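# Sharing a bench with a robot arm: workshop tips

Tips for setting up, clearing and looking after a table where one or two small arms do light handling jobs.
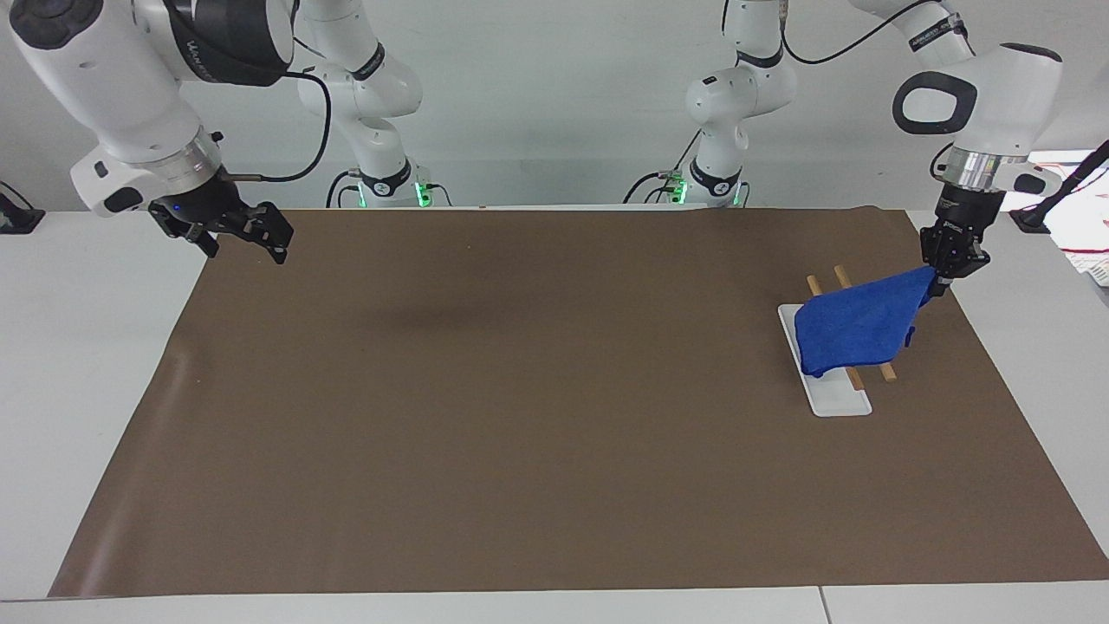
*Towel work on the brown mat. The left arm's gripper has one corner of the cloth, the right arm's is open.*

These notes began as a sheet taped inside a cupboard door at Grajales, where we have a pair of arms on one wide table. People kept asking for copies, so it has been typed up with the bits that were scribbled in the margins. It is written for anyone who works at or near the table, including those who only come in to sweep. It doesn't replace the maker's manual or your own risk assessment. If the manual says something stricter, follow the manual.

## The table

Put a mat down before anything else. A plain one in a colour that contrasts with the table is best, and it should be big enough that every object stays on it for the whole job. Ours is brown and covers most of a white top.

Mats curl at the edges. A slight curl at the side is a nuisance, but a curl where the gripper travels can catch a finger and drag the whole mat along. Roll it the opposite way overnight and it will usually lie flat. Don't weigh it down with a mug or a tin of screws.

If you tape the mat, tape the full length of the edge. Short pieces lift at the corners and leave glue on the table.

Leave a strip of bare table along the front. Rest your hands there, not on the mat.

Wipe the mat with a barely damp cloth at the end of the day and let it dry before anyone uses it. Dark smudges that won't come off are fine unless you are using a camera to find objects, in which case turn the mat over or replace it.

## Cables

- Give each cable enough slack for the arm's full reach, and no more. Move the arm slowly through its furthest positions and watch the loop the whole way.
- Loops should hang behind or above the work. If one touches the mat at any point, shorten it.
- Tie loose wires together and fix them to the table leg or the wall. Coloured signal wires pull out of their connectors very easily.
- Keep paper away from wiring. Job sheets go on the clipboard by the door.
- Check for rubbed patches at the joints every Tuesday. A cable with a shiny patch gets changed that day.

## Cloths and towels

Cloth is harder than it looks and causes most of our stoppages.

Use one sort of towel for a job and stick to it. A thick towel and a thin one need different grip settings, and a new towel sheds fluff into the fingers. Wash new ones twice, without fabric softener.

Pick up by a corner where you can. A gripper that takes hold in the middle of a towel brings up a bunched handful, and whatever is under the cloth may come with it.

Lift slowly when there are other things on the mat. Sticks, spoons and pens roll, and they get caught in a fold and travel further than you'd think – we have found them under the bench more than once.

Cut off hanging labels and loops. Clean the finger pads after any job with towels, using a dry brush.

## Trays, dishes and small things

Long shallow trays slide when cloth is pulled across them. Two dots of museum putty underneath will hold one still. Check the dots after washing up.

No glass and no crockery until the job has run properly with something that won't break. Chipped dishes go in the bin, even if the chip is tiny.

Anything used on this table stays on this table. Trays and sticks do not go back to the kitchen afterwards, however well they have been washed. They live in the box marked Badness, which is the name of the project and no comment on the contents.

## Rules while the arms are on

1. One person is in charge of the stop button and doesn't do anything else.
2. Say "hands in" and wait for an answer before reaching over the mat. Stop the arms first.
3. Learn what the status lights mean on your own model. A green light on a base does not mean it is safe to reach in.
4. Don't trust a still arm. It may be waiting for its next instruction.
5. Tie back hair, take off lanyards and roll up loose sleeves.
6. If something falls, leave it until the arms are stopped.
7. After any bump, wait 60 seconds with the arms stopped and look over the fingers, wrist and cables before going on.

Two arms need more care than one. Agree which arm works on which side, and keep the spare one well clear when only one is holding something. Right and left mean the robot's right and left. From the front of the table they are the other way round, so put a label on each base.

## Closing up

Open the grippers and take out whatever they are holding. A towel left hanging overnight puts a steady pull on the wrist for no good reason. Park the arms, switch off at the wall and write up the log.

The log only needs the job, the run number and anything odd. "Run 1236, towel slipped, pads dirty" is a perfectly good entry. Please don't leave the last column blank when all went well – write "nothing" so we know you looked.

Spare finger pads are in the Jostum drawer, bag 3549. The Zurkinden putty is on the shelf above, next to the brushes. Tell whoever opens up next if you take the last of either.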